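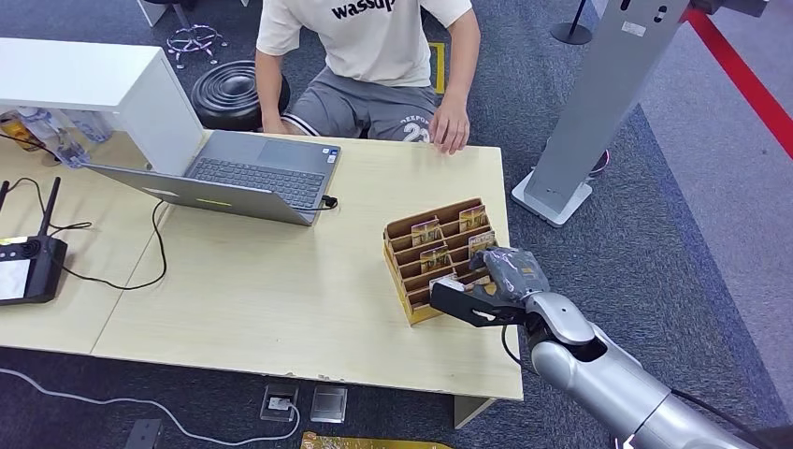
Index cards v spreadsheet for a small parts store

kuson_bench
Stock list is at 298 lines. Is it worth keeping cards as well as the spreadsheet?

Brelta
Cards, filed by part number. One line per issue, initialled.

ukholm14
Disagree. Two records drift apart — we found 14 mismatches at the last stock check. Keep one.

Brelta
Then drop the spreadsheet. It can't be read at the shelf.

ukholm14
A printout can. Reprint every Thursday.

kuson_bench
Trying the printout first. Cards stay for the five fast movers.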